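Jivanthorpe Dog Rescue opens foster scheme for puppies and nursing mothers

Released 2019-05-03

Jivanthorpe Dog Rescue has opened a foster scheme for litters of puppies and their mothers. Under the scheme, young dogs that would have spent their first weeks in kennels will live in ordinary homes until they are ready to be adopted. Applications from foster homes are open now and will stay open until the end of October.

The rescue takes in dogs of all ages and breeds from Jivanthorpe, Himon and the villages between the two towns. Last year it cared for 200 dogs, and a growing share of them were under six months old. The kennel block was built for adult dogs. It has 11 runs, and a mother with a litter needs a run to herself, away from the noise of the others.

Foster homes will look after either a mother with her puppies or a small group of puppies that have already been weaned. Most placements will last a few weeks. The rescue will supply food, bedding, a whelping box where one is needed and a puppy pen. It will also pay all vet bills while the dogs are in foster care. Foster homes are asked to provide a warm room, a secure garden and somebody at home for most of the day.

Homes that already have a dog are welcome to apply. A calm older dog can be a good influence on a litter, and puppies who have met other dogs early tend to settle more easily with their new owners. The resident dog must be vaccinated and comfortable around puppies, and a member of staff will visit with the dog present before a placement is agreed. Homes with cats can apply too, provided the cat has a part of the house that the puppies cannot reach.

Placements will be matched to the home. A flat with a shared garden would not be offered a litter of large-breed puppies, but it may suit a pair of small dogs waiting for their second vaccination. Families with children over school age can apply for any kind of placement. Families with younger children will be offered weaned puppies only, as a nursing mother needs a quiet house.

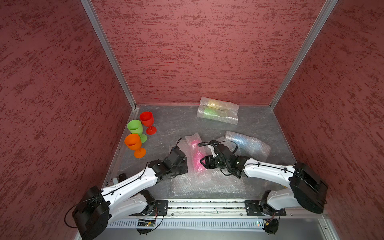
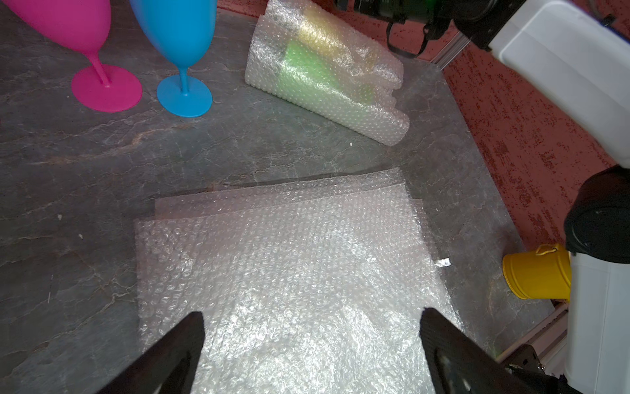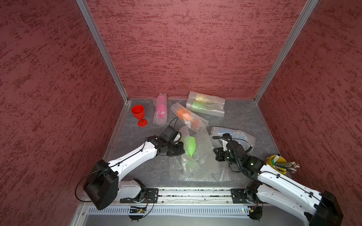
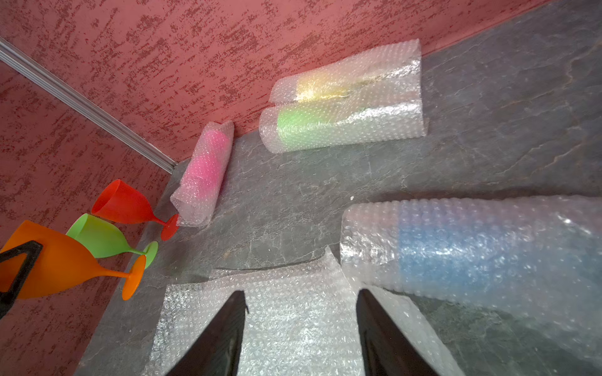 Can a foster home adopt one of the puppies it has looked after?

Foster homes may apply to adopt in the same way as anyone else, once the puppy is eight weeks old and has been checked by the vet. The rescue asks them to say so before the puppies are advertised, so that other families are not kept waiting.

The scheme follows a trial last winter in which 3 homes took in litters. One of the litters arrived in poor condition and needed feeding through the night for the first 2 weeks. The homes kept a daily record of weights and feeds, and the same record sheet will be given to every foster home that joins. Changes were also made after the trial. The starter pack now includes more puppy pads and a second set of bedding, and the phone line for foster homes is now answered at night as well as in the day.

Vet care for the scheme will be provided by the Araújo Veterinary Practice in Himon. Puppies will be seen there for worming, microchipping and their first vaccination. Foster homes that cannot travel to Himon can ask the rescue to collect the dogs and bring them back the same day. In an emergency, foster homes should ring the practice first and then let the rescue know.

Pet food supplier Kovum has agreed to provide puppy food for the first year. Each home will get enough for its placement, along with a feeding chart that goes by age and weight. Any food left over at the end can be returned to the rescue or passed on to the puppy's new family, so that its diet does not change on the day it moves.

People who are interested in fostering can pick up a form at the rescue's reception or ask for one by post. The form covers the home, the garden, any other pets and the hours that somebody is usually in. After the form comes a home visit, then a short training session at the kennels on feeding, cleaning, handling and the signs of illness to look out for. Experience of keeping dogs is helpful. Experience of raising puppies is not required.

The rescue is also looking for homes that can take dogs at short notice for one or two nights. These are used when a litter arrives late in the day or when a regular foster home has to stop suddenly. The same form is used, with a box to tick for short stays.

Puppies in foster care will be listed on the rescue's adoption board from six weeks of age, and visits can be booked from then. Visits will take place at the kennels and not at the foster home.

Notes to editors

Jivanthorpe Dog Rescue takes in stray and unwanted dogs from the Jivanthorpe and Himon area and finds new homes for them. All dogs are microchipped and vaccinated before adoption, and adult dogs are neutered.

The foster scheme covers puppies up to six months old and nursing mothers. Adult dogs will continue to be housed at the kennels.

Requests for interviews and for visits to the kennels should be made through the rescue's office during opening hours.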